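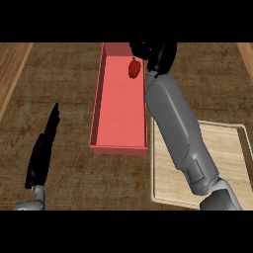

ホーム　論文　著者一覧　補足資料　お問い合わせ

トレイ側壁近傍における把持失敗の分析

前節までに述べた通り、双腕による食材移載課題の評価はすべてシミュレーション環境上で実施した。課題は、上面の開いたトレイに置かれた食材を右腕で把持し、隣接するまな板の上へ移すものである。Vakulenko 環境における2,000回超の試行のうち、657回が失敗と判定された。本節では、失敗の多くを占めた側壁近傍での事例を取り上げ、その発生過程と安全上の含意を検討する。

失敗の判定は、食材がまな板上で静止しないまま制限時間に達した場合、または保護停止が作動した場合とした。記録を照合したところ、食材がトレイの中央付近に置かれた条件では失敗が散発的であったのに対し、内壁に接近した条件では同じ経過をたどる失敗が繰り返し現れた。右腕が進入する側の壁に食材が寄っている場合、その傾向は特に顕著であった。

図7　右内壁寄りに置かれた赤色パプリカに対する右腕の配置（シミュレーション画像）

図7の配置では、パプリカはトレイの奥側で右内壁に近く、右腕のグリッパはその右上方に位置している。この視点から見ると、グリッパの下縁はトレイ右側の縁に重なる。視点画像上の重なりは必ずしも接触を意味しないため、接触の有無は物理エンジンの出力に基づいて別途判定した。

ログの解析により、次の経過が確認された。軌道計画器は食材の推定位置を目標として手先を下降させるが、衝突判定に用いるトレイの形状モデルは、計算負荷を抑える目的で側壁の厚みを省いた面として近似されていた。その結果、指の外側が壁の上縁に触れる経路であっても、計画段階では干渉なしと判定された。下降中に指が縁に当たると手先位置の偏差が増大し、位置制御器はこれを打ち消す方向に指令を強める。指令の増大は壁への押し付け力の上昇を招き、閾値に達した時点で保護停止が作動した。閾値に達しない事例では、指が縁の上を滑ってトレイ内に落ち込み、食材を奥へ押しやったまま閉動作に移行していた。

後者は安全上より深刻である。保護停止が作動しないため、上位の制御系は把持動作が正常に完了したものとして扱い、まな板への移動を開始する。把持の成否は指の開度のみで判定しており、指の間に壁の一部を挟んだ状態と食材を保持した状態とを区別できなかった。実機で同様の事象が生じれば、トレイを引きずったまま腕が移動し、周囲の器具や作業者に危害を及ぼすおそれがある。

対策として、形状モデルに側壁の厚みを復元し、上縁の周囲に進入禁止の余裕領域を設けた。併せて、閉動作後に手先をわずかに引き上げ、手首の力覚値と食材の想定質量を比較する確認動作を追加した。値が整合しない場合は指を開き、上方の待機位置へ退避させる。変更後の計画器を失敗事例の初期配置に適用すると、壁を挟み込む形の失敗は再現されなかった。一方、食材が壁に密着した配置では余裕領域のために解が得られず、計画そのものが打ち切られる事例が増加した。安全側の停止ではあるが、課題の遂行という観点では未解決である。

左腕の活用については、食材を中央へ寄せる補助動作を予備的に検討した。しかし、左右の腕がトレイ上で近接する区間が長くなり、腕同士の干渉を避けるための待機が新たに必要となった。この点は Pustport に移植した評価系で引き続き検討する。

なお、本節の結果には二つの制約がある。第一に、食材を剛体として扱っており、表皮の変形や滑りは再現していない。第二に、トレイは作業台に固定されたものとして計算しており、押し付けによるトレイのずれは評価に含まれない。いずれも実機における失敗の現れ方を変えうる要因であり、上記の対策をそのまま実機の安全機能とみなすことは適切でない。

シェア 7　印刷　引用

コメント

Annick Besnard
側壁の厚みを省いた近似は当方の環境でも使用しています。余裕領域の幅はどのように決められたのでしょうか。補足資料にも記載が見当たりませんでした。

Lev Yatsenko
力覚値による確認は、軽い食材では雑音に埋もれませんか。葉物での結果があれば拝見したいです。

Afroza Siddiqui
開度だけで成否を判定する方式の危険性が具体的に書かれており、参考になりました。トレイを固定しない条件での追試を希望します。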